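The Long Life of a Kitchen Table

May 23, 2025

My parents bought their table in Castau the year they were married, from a shop that sold mostly feed and garden tools and happened to have one table in the window. It cost more than they had planned to spend, and my mother brought this up at dinner for years (usually while somebody was asking for seconds). It has now outlived two houses, three sets of chairs and one very determined puppy, and I think of it every time a reader writes to ask me whether an old wooden top is worth saving.

My answer is nearly always yes, if the legs are sound and you like sitting at it. Wood is forgiving stuff! Rings from wet glasses, the ghost of somebody's long division, a scorch from a casserole set down in a hurry — most of it lives in the top layer and will come up with patient sanding. I start with a coarse paper only where the marks are bad, and I go with the grain even when my arm would much prefer circles.

Then comes the oil, and here people have feelings. My neighbors in Fostow swear by walnut oil and let it cure for 14 days before they'll put so much as a napkin on it. I use plain mineral oil on anything that sees food, warmed a little in a pan of water, rubbed in with an old T-shirt and left overnight. The first coat on a dry top disappears almost while you're looking at it, and the second takes its time.
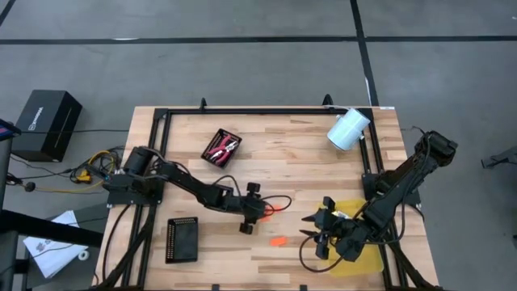

Winter is harder on a table than children are. Once the furnace comes on in November the air dries out and the boards shrink, and you may hear a crack in the night that sends you downstairs in your socks. Usually it's a seam opening a hair, and by spring it has closed up again. Keep the table away from the heat vent, oil it before the cold sets in, and wait until summer before you go filling anything with glue.

My parents' table is in my own kitchen now, with a dent near one corner where my brother dropped a bowling ball around 40 years ago. I've sanded that top twice and gone gently over the dent both times.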